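Home Products Simulators Reviews Contact
Search this catalog Go

February
By the Ikamow bench desk

Skastell Tabletop Pack, simulated arm demonstrations

Vunditum sells this as 2000 recorded demonstrations of a single arm doing small jobs on a table, ready to feed to a learning system. We loaded all of it. After dropping runs where the arm never moves, we had 115 fewer than the label says.

The license covers 11 seats. Support is by email only, and our first question took 15 days to get an answer.

Our bigger doubt is variety. The maker talks about "endless scenes," but a plain room with bare walls and a patterned tabletop is still a plain room. Small loose pieces lie around a three-sided wooden frame, and we'd want proof that a model trained on them can cope with a real bench.
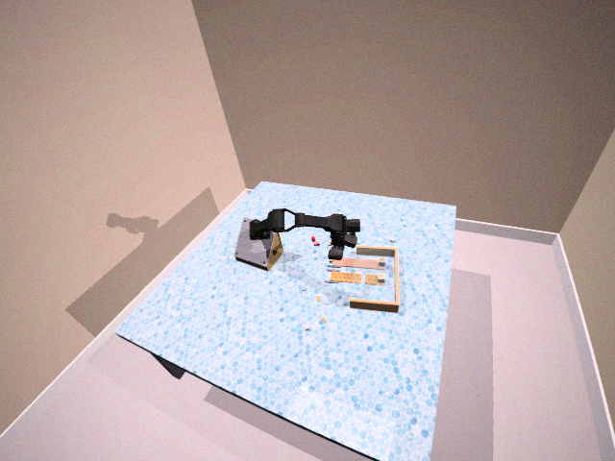 Shadows are rendered, and we'll give them credit for that. Whether they help is another matter, and the data sheet gives no test results on real hardware. Eskildsen's older pack at least printed its failures. Ask for a sample before you pay, and check the gripper close-ups first.

Back to Simulators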